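Chapter 4
Sizing and Grading Round Fruit

4.1 Purpose of the chapter

Grading assigns each piece of fruit to a class before packing. Two properties govern the class in nearly all citrus work: size and surface condition. Chapters 2 and 3 dealt with harvest maturity and with washing. The present chapter assumes clean fruit delivered to the bench and covers hand grading only. Mechanical sizers are treated in Chapter 6.

A student who completes the chapter should be able to take the equatorial diameter of an orange, assign a size class from Table 4.1, record peel defects by type and area, and lay out a bench sample so that a second grader can repeat the work.

4.2 Terms

The stem end is the point at which the fruit was attached to the tree. The blossom end lies opposite. The axis is the straight line joining the two. The equator is the largest circle around the fruit at right angles to the axis, and its diameter is the size of the fruit for grading purposes. Fruit is seldom a true sphere. An orange measured along its axis by mistake may fall one class too high or too low.

Peel texture describes the relief of the surface: smooth, dimpled, or pebbled. Marking describes a difference in color that leaves the relief unchanged. The two are recorded in separate columns. Speckling is a form of marking and is scored by the share of the peel it covers. A scar that can be felt with the fingertip is a defect of texture even when its color matches the peel.

4.3 The bench

The grading surface should be level, light in color, and free of gloss. Colored surfaces throw a tint onto the lower half of the fruit and make marking hard to score. A white cloth printed with a dark square grid serves well for teaching. The squares give a rough comparison of one fruit with another and help the grader keep samples in order. The grid does not replace the caliper. A round object touches the cloth at a small area beneath its widest part, and the grader who reads its width against the lines from a standing position will read it too large.

Fruit is set down singly, with clear cloth between neighbors. Contact hides part of the peel and lets fruit roll. When two pieces of unlike size are compared, both should be placed at the same distance from the observer — the nearer of two equal oranges always looks larger.

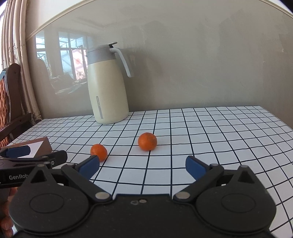 ZASBERG, September

The grading course at the Olen packing school opens each fall with an exercise in paired comparison. Two oranges differing in size are laid on the grid cloth, the smaller one nearer the student. The student writes down a size class for each by eye, then measures both and enters the difference. The instructor, Ritva Tuominen, keeps the estimates on file and returns them at the end of the term.

The class of 25 students made 116 estimates in the first session. Errors were largest when the larger fruit lay at the back of the cloth. Estimates improved when the students looked straight down on the fruit, and improved again when the oranges were moved onto the same row of squares. Peel marking was a second source of error. Several students scored a shadow on the lower side of the fruit as a darker patch of peel. The remedy is to turn each orange a quarter turn and look again: a shadow keeps its place, and a mark travels with the fruit.

4.4 Measuring the equator

Find the stem end first. Hold the fruit with the axis upright and close the caliper on the equator without pressing the peel. Read the scale, rotate the fruit a quarter turn, and read again. Enter the larger value. If the readings differ by over 2 mm, note the fruit as out of round and set it aside for the procedure in Section 4.7.

The Lorkach pattern caliper used in the examples has wide flat jaws and is read at the inner edge. The Mujić ring gauge is faster but gives only a class, with no diameter. Readers working with ring gauges should pass the fruit through with the axis in line with the opening.

A bench sample consists of 15 pieces drawn from different layers of the bin. Number the pieces before measuring, and keep the numbers in the same order on the record sheet.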